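Notes for Unit 2: Can a machine do the chores yet?
Intro to Automation, September 2025

Okay, so last time we stopped at dishwashers, and a few of you argued (loudly!) that a dishwasher is already a chore robot. I half agree. It washes, but somebody still has to load it, and loading is the part we care about in this unit.

Keep two words apart in your head: fixed and loose. Fixed work is a bolt that arrives in the same spot every time, and shops like Selley have handed that to machines for ages. Loose work is a towel, a bag of onions, a sock under a chair. Every one sits differently, and the machine has to look, guess, grab and sometimes start over.

Darius Roman's reading (pages 2 to 17, skip the math if you like) covers the Pemosum towel trials. They logged 688 folds in February, and the thing I want you to notice is how he decides what counts as a fold. A corner sticking out? He lets it pass. Estíbaliz Segura wouldn't, and her reply is in the packet too. Read both before you pick a side!

Now, learning by demonstration. People do the motion with a gripper held in their own hands, and the recordings become the lessons. I love this part, because it's so ordinary: you need people, a room and a lot of patience.
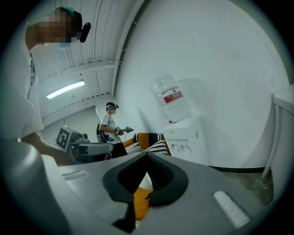
So could I buy a robot today that does all my housework?
You couldn't. You can get machines that handle one job well, like vacuuming a floor, but a whole messy house is still too varied for any of them.

For next class, pick one chore you did this week and write down every grab, turn and let-go in it. One page is plenty.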